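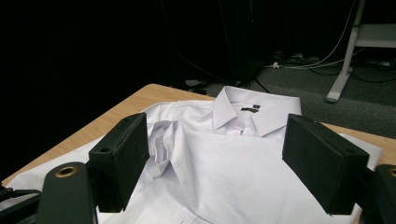 4. Ironing and steaming

4.1 Before you start

Set the board on a level floor and open the legs until the catch clicks. Place the Lenex base unit on the metal rest at the wide end of the board, or on a counter within reach of the hose. Keep the hose on the same side as your ironing hand.

Sort the laundry by care label and start with the items that need the least heat. The iron warms up quickly but takes several minutes to cool, so working from low to high saves time.

CAUTION: Do not leave the iron standing on its soleplate, even on the lowest setting. Use the rest on the base unit.

4.2 Filling the tank

1. Turn the dial to OFF and pull the plug.
2. Lift the tank out by the grip.
3. Open the blue cap and fill with tap water up to the MAX line.
4. Close the cap and slide the tank back until it sits flush.

If your tap water is hard, mix it half and half with distilled water. Do not add starch, scent, vinegar or water from a tumble dryer. Dryer water contains lint and will block the valve.

Note: The Ameo cartridge is fitted at the factory. A new one must soak for 2 minutes before first use. Replace it when the granules have turned brown all the way through (see section 6).

4.3 Choosing a setting

The dial has four positions. Match them to the dots on the care label.

Position 1 (one dot): acrylic, nylon, acetate. Steam off.
Position 2 (two dots): polyester, silk, wool. Low steam. Use a cloth on wool.
Position 3 (three dots): cotton and cotton blends. Full steam.
Position 4 (three dots, LINEN marked on dial): linen and heavy cotton, full steam.

For a blend, go by the fiber that takes the least heat. A shirt that is 80 percent cotton with the rest polyester is ironed at position 2 first. Move up to 3 only if the creases stay in and the label allows it.

The light on the handle blinks while the iron heats and stays on when it is ready. Steam used before then may come out as drops.

4.4 Shirts

Shirts are easiest when slightly damp. If they have dried fully, mist them with a spray bottle, roll them up and leave them for ten minutes.

1. Undo all buttons, including the cuffs and any small button on the sleeve opening.
2. Collar. Lay it flat, underside up. Iron from each point toward the middle, then turn and repeat. Ironing from the middle outward pushes a pleat into the point.
3. Yoke. Hook one shoulder over the narrow end of the board and iron from the shoulder to the center back. Repeat on the other side.
4. Cuffs. Open flat, inside first, then outside. Go around buttons, not over them.
5. Sleeves. Lay the sleeve along its seam, smooth both layers by hand and iron from the shoulder down. Stop short of the top edge if you do not want a sharp crease.
6. Front panels. Start with the button side. Use the tip of the iron between the buttons.
7. Back. Slide the shirt around the board and iron from the yoke down to the hem.
8. Hang the shirt, fasten the top button and let it cool for a few minutes before wearing or folding.

Note: Iron dark shirts inside out. Printed lettering or labels should never touch the soleplate - turn the item or cover the print with a thin cotton cloth.

4.5 Vertical steaming

Vertical steam is meant for jackets, curtains and dresses on a hanger. It will not give a pressed finish.

1. Set the dial to position 3 or 4 and wait for the steady light.
2. Hold the iron upright, a hand's width from the fabric.
3. Press the trigger in short bursts, working from top to bottom.
4. Pull the fabric gently straight with your free hand, keeping it well below the steam.

WARNING: Never steam clothing while someone is wearing it. Steam can cause burns at once.

4.6 When you have finished

1. Turn the dial to OFF.
2. Hold the iron over the sink and press the trigger until no more steam comes out.
3. Pull the plug and empty the tank.
4. Leave the unit to cool for 62 minutes before wrapping the hose and storing it.

The unit also switches itself off if the iron has not been moved for 10 minutes. To wake it, press the trigger once and wait for the steady light.

Boards with the Ritchie cover can go back in the closet right away. The Fulau padded cover holds moisture, so stand the board open until the pad feels dry.

4.7 Common problems

Water drips from the soleplate: the iron is not hot enough, or the dial is at position 1 with steam on.

White flakes on clothes: descale the unit as described in section 6. In hard water areas this may be needed every month.

Shiny patches on dark fabric: the setting is too high. Iron inside out or use a cloth.

Iron sticks or drags: let it cool completely, then wipe the soleplate with a damp cloth and a drop of dish soap. Do not use steel wool.

Text revised in July by Lurdes Calado, product support.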